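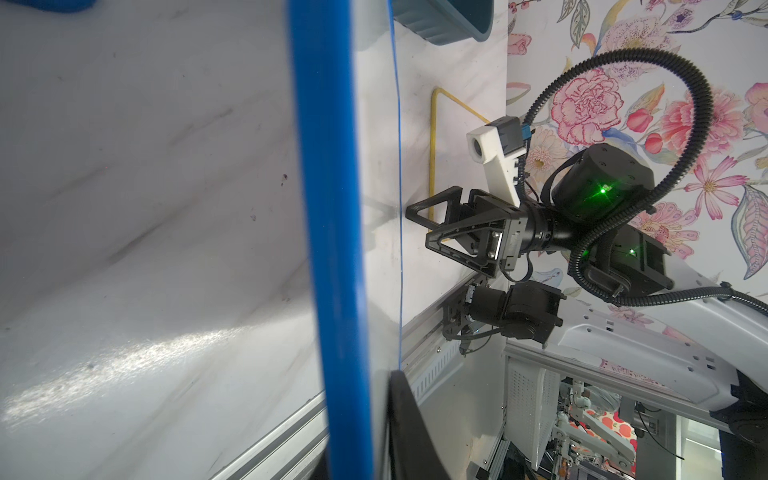 Right arm at the yellow rod, club bench, December

Westumura Robotics Club
Minutes of the Wednesday meeting

Present: Pacita Tiongson (chair), Kenneth Tiongson, Angelica Mercado, Mark Anthony Soriano. Reynaldo Marquez joined at 6:40 and asked what he had missed. The chair said the minutes would tell him.

1. Previous minutes
Approved, with one correction. Kenneth did not "volunteer" to redo the cable routing. He was looking at his phone.

2. Two-arm task
Angelica reported on the pick-and-place entry for the Zerkolbridge meet. The log now holds 1,664 practice runs, of which 475 are usable. Reynaldo asked what was wrong with the others. Angelica read out her notes until he withdrew the question.

3. Gripper camera
Mark Anthony wants the printed bracket on the right gripper reprinted with a longer slot. Kenneth wants it left alone until after the meet. Discussion took about 90 minutes by Reynaldo's estimate and eight by the clock. Left alone, three votes to one, chair not voting.

4. Glare
The marble-patterned surface throws a bright streak back at the camera. Angelica proposed a matte cover. Mark Anthony proposed moving the lamp. Both will be tried, on separate days, so that we learn something this time.

5. Wallpaper
Reynaldo moved to cover the flowers behind the arm with plain paper to give the vision code less to think about. Pacita said she likes the carnations. Motion failed for want of a second. Mark Anthony will mask the background in software.

6. Lower compartment
Still cluttered. Arm parts go in the labeled drawers. The patterned fabric is to be claimed by next meeting or it becomes a dust cover.

7. Actions
Kenneth: cable routing (now minuted properly).
Angelica: matte cover, entry form.
Mark Anthony: lamp, background mask.
Reynaldo: arrive at 6.

Closed at 8:15. Next meeting same day, same room.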